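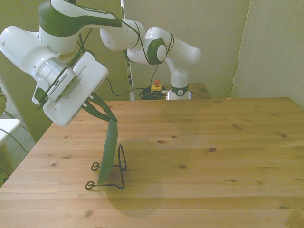 Section 4: Working at the plate bench

This section is for dining room and kitchen staff at the Keswood and Donnelly sites who work a shift with the Parnura bench arm. It covers starting the arm, setting out plates and stands, taking over by hand, and finishing up. Mounting and wiring are covered in Section 2. Teaching new positions is covered in Section 5 and is done by the shift lead only.

4.1 What changes on your shift

Before the arm, one person per shift stood plates in the display stands and wiped down between settings. The arm now does the standing. The person on the bench sets out the stands, supplies the plates, checks each one and deals with stops. You are still responsible for what leaves the bench. If a plate is chipped or dirty, the arm will stand it up anyway.

Bench duty is rostered in blocks of 70 minutes. Swap at the end of the block even if the bench is quiet. Staff told us in the first month that watching the arm was more tiring than doing the job, and the shorter block came out of that.

Your roster hours do not change when the arm is running. Time freed up goes to the list on the pantry door, which the shift lead updates each Monday.

4.2 Before you start

1. Find the emergency stop. It has a red cap on a yellow housing and belongs on the back table beside the base of the arm. Press it, then twist to release. The panel must show STOPPED, then READY. If it does not, leave the arm off and call the shift lead.

2. Look along the cables on the arm. They should hang slack enough for the elbow and wrist to fold fully, and should not be caught behind the gripper.

3. Check that the spare cable is coiled on the back table. Nothing else is stored there.

4. Wipe the front table with a damp cloth and dry it. Do not use spray near the gripper. Overspray gets into the vent and the repair is not covered.

5. Wipe both gripper fingers with a dry cloth. Grease on the fingers is the most common cause of a dropped plate.

Note: Knots in the tabletop are not position marks. Some staff at Donnelly had been lining stands up with them, and the tabletop has been turned end for end at least once. Use the setting card.

4.3 Setting out stands and plates

1. Lay the setting card on the front table against the left stop.

2. Put a wire stand on the card outline with its curled feet toward you. Press down lightly on both feet. A stand that rocks is bent and goes in the returns tub.

3. Remove the card. The arm will not start a cycle with the card in place.

4. Load plates in the feed rack, all facing the same way. The rack holds 30. Do not top it up while the arm is moving.

5. Press READY, step back behind the floor line, and press RUN.

The arm picks a plate by its top edge, lowers it until the rim sits in the stand, waits for the panel to show SEATED, and then opens the fingers.

CAUTION: Do not steady the plate with your hand while the fingers are still closed. The fingers open outward and can trap a fingertip between the plate and the stand.

CAUTION: Keep stools, trolleys and bags out of the arm's reach. The arm slows on contact but it does not see them coming.

4.4 Plates the arm can handle

Flat dinner and side plates in the current range, in any colour.

Plates with a plain rim. Scalloped rims slip.

Not bowls, platters, or anything from the old Clalamberg set. The glaze on that set is too smooth for the fingers. Stand these by hand and mark them on the tally sheet under H.

4.5 When the arm stops by itself

1. Read the panel before touching anything.

2. If it shows NO SEAT, the plate has not gone down into the stand. Press HOLD, support the plate from underneath with a gloved hand, then press OPEN. Put the plate back in the rack, check the stand and run again.

3. If it shows GRIP, wipe the fingers and try a different plate. After two GRIP stops in a row, take the bench over by hand for the rest of the block.

4. If it shows CABLE, press the emergency stop and call the shift lead. Do not pull the cable free yourself.

5. If it shows a number with no word, write the number in the log and restart once only.

You may stop the arm at any time and for any reason. Stops are not counted against the person on the bench. The log is kept so that we can find faults, and supervisors have agreed it will not be used in reviews.

4.6 Taking over by hand

1. Press the emergency stop and leave it pressed in.

2. Hang the HAND WORK tag on the panel.

3. Work from the front of the table only.

4. Enter the changeover time in the log.

Everyone on the bench roster does at least one full block by hand each month. Please don't trade this block away. When the Keswood arm was out for repairs in September, only the people who had kept it up were comfortable at normal pace.

4.7 Finishing up

1. Let the current cycle end, then press PARK. The arm folds back over its base.

2. Press in the emergency stop.

3. Clear the rack and put away the stands.

4. Fill in the log: plates stood, plates stood by hand, stops, breakages.

5. Every 200 plates, replace the finger pads as shown in Section 6. The panel will remind you, but it will not stop you from carrying on with worn pads.

Spare pads are in the second drawer at Keswood and with the shift lead at Donnelly.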